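Can it put the dishes away yet?
Speaker notes - afternoon session, Vorkside hall
Slot is 42 minutes including questions. Aim to be done talking with 10 left.

Opening
Hands up if you have been told in the past year that a robot is about to do your housework. Wait for hands. Keep them up if one has. Wait again.
I run a small kitchenware repair and packing shop. I buy machines when they save me money and I have bought two that didn't. So I'm coming at this as a customer, and a grumpy one.
Don't apologize for being grumpy. Did that in March and it ate the first five minutes.

What the talk covers
One chore at home, one chore on the shop floor. Both involve mugs. The home one is hanging a mug on a mug tree. The shop one is taking mugs out of a crate and standing them in a carton with dividers. I picked them because everybody in the room can do both while talking on the phone.

The mug tree
Ask someone in the front row to say how they hang a mug. They will say "by the handle" and stop. Then ask which way the handle was facing when they picked it up. They won't know.
Go through it slowly. You find the handle. You pick a peg that's free. You tip the mug so the opening in the handle lines up with the peg, and the peg is thin and pointing off at an angle. You slide it on, you feel it catch, you let go. If the stand starts to tip you put a finger on it without thinking.
A gripper with two fingers has to do all that with a pinch. Once it has hold of the mug it is more or less stuck with the angle it grabbed at. You and I roll the thing around in our hand.
PAUSE here, let people try it with an empty cup if there are any on the tables.

Demo videos
Three questions to ask of any clip. Put them on the slide in big type.
Is it sped up?
How many tries were there before this one?
Who put the mug where it was at the start?
The third is the one people skip. A mug set down in the same spot each time is a much easier mug. My kitchen has mugs upside down in a rack, mugs inside other mugs, and one under the couch.
Be fair at this point. Some of the clips are good work. Getting a machine to hang a mug once is hard and the people who do it have earned their coffee. I just want to know about the second mug, and the one after lunch.

The shop floor
Tell the Astel story. Astel is the line we tried for carton packing. The quote looked fine. On the trial day we gave it 200 mugs, all one model, and it did well. Then we gave it what we really ship, which is fifteen models mixed in a crate, some with fat handles, some with price stickers hanging off.
It dropped a few. It stopped a lot more often than it dropped, and every stop needed a person to walk over. So I was paying for a machine and for someone to stand next to it. We sent it back.
The Harasym unit is the one we kept. It folds cartons. It has never met a mug. It does one dull thing with one kind of flat cardboard and I have no complaints - well, one, the noise.
If someone asks about Toltar: I have seen their brochure and a booth. I haven't seen it work in a shop like mine. Say that and move on.

Numbers slide
Keep it short. A person on my floor packs a carton in about 15 seconds. Don't read out the rest of the table, they can see it.
The number I want from a seller is how many times an hour somebody has to step in. I have asked for it a lot. I usually get a top speed.

What would change my mind
A week of ordinary mixed crates, with my people, no engineer in the building. At home, a full dishwasher emptied into cupboards the machine didn't arrange. Broken mugs counted, and the count shown to me.
I would pay for that. I'd be glad to, my wrists are not what they were.

Questions
Somebody always asks about jobs. Give the straight version: the packing jobs in my shop are the hardest ones to fill.
Repeat each question into the mic, the back rows can't hear.
Leave the last slide up during questions. The one below is the usual first question, with the answer I give.

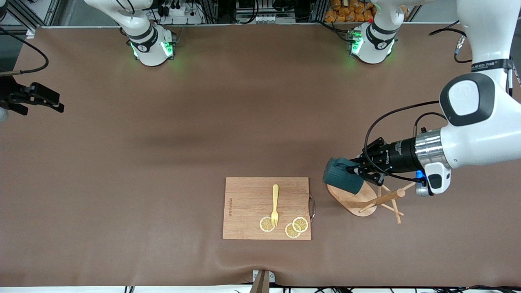
Should I hold off buying a dish rack because a robot will be doing the dishes soon?
Buy the rack. You will wear it out before a machine you can afford is emptying your dishwasher every night without help.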